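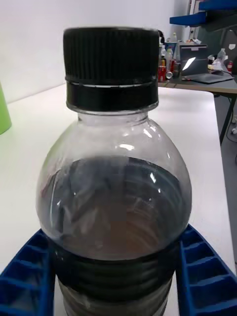 Dark stuff in a clear bottle, black cap.

I have been making my own wood stain for two years now, and people still ask me why I do not simply buy it. A tin from the shop is fine. I have used many of them. But last April I had a pine bookcase to finish, I had already spent too much on the wood, and my neighbour Fouad Chraibi told me that his grandfather coloured everything with walnut husks. So I tried it, and I did not stop.

Walnut husks are the green part around the shell. You collect them in autumn, when they fall and turn black, and you must wear gloves. I did not wear gloves the first time, and for 19 days my hands looked as if I repaired tractors. At my work in the office of Stilia I had to explain this to every customer who came to the desk.

After that you put the husks in an old pot that you will never use for food again, cover them with rain water and let it stand quietly on a low heat for an afternoon. It smells like a wet forest, not bad, but my sister Anouk does not agree and she opens all the windows. The next day you pour it through a cloth – an old pillowcase is the best I have found – and what comes through is your stain. It looks much too dark. On the wood it is softer, and you can go over it again when it has dried.

The bookcase took three coats. Between the coats I rubbed it very lightly with fine paper, because the water lifts the fibres and the wood becomes rough like the tongue of a cat. I learned this from Mieke Bakker, who gives a course in furniture repair in Prunden. She also told me to test on the back of a shelf and to wait until the next morning before I judge the colour. I am not a patient person, so I have one shelf that is darker than the others. It is at the bottom, behind the big atlases.

Then came the question of the other colours. Walnut gives brown and only brown. I tried onion skins, which give a yellow that is pretty for one summer and then goes away. I tried vinegar in which I had left steel wool for a week, and this one surprised me very much: on pine it did almost nothing, but on a piece of oak it made a grey like an old fence.

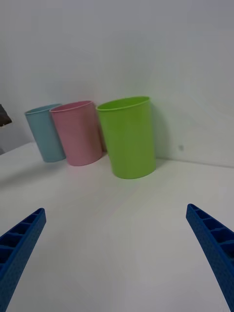

Paint is a different thing, and I came to it late. With stain you always see the wood and you have to accept what the tree has decided, while paint covers everything and lets you be a little childish. For the small chair of my niece I wanted milk paint, and I could not choose a colour from the paper card, where everything looks like a sweet. Domnica Sandu gave me good advice for this: look for the colour on a real thing that stands against a white wall. She is right. A light blue cup, a pink one and a lime green one in a row told me more than the whole card, and the green was far too loud for a chair. I took the pale blue, mixed it a bit thinner than the packet says, and put two coats.

The chair is now with my niece and already has a bite mark in the back. I don't mind. Milk paint is easy to repair, you mix one spoon and go over the place.

For the next weeks I have a chest of drawers from the second-hand shop in Groen, with 215 small holes from woodworm (yes, I filled them one by one, so I know). If somebody has experience with tea as a first layer under the vinegar, please write to me below. I have read that it makes the grey deeper on pine, but everybody gives another time for it, and I would like to hear from a person who has really done it.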